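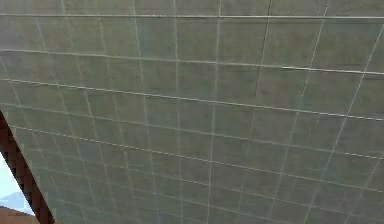 Ataberk Güler replied that grout haze and efflorescence need different treatment, so test first.

Forum > Tile and Masonry > Grout

February, posted by Éabha Lenihan

White film keeps returning on my grout. Floor is 305 mm tile over a slab. Vinegar did nothing.
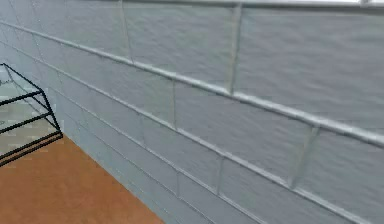
I sealed it with Gronach two weeks after grouting.

Ataberk Güler
Tape down plastic overnight. Moisture under it means salts are rising through the slab. Strip the sealer, dry brush, vacuum, and leave it bare for a month.

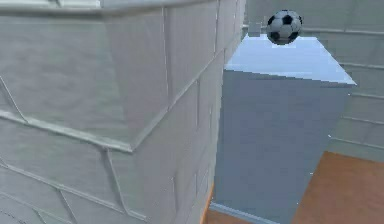 Reseal only when a second plastic test stays clear.

Verkevness
400 grit pad. Worked for me.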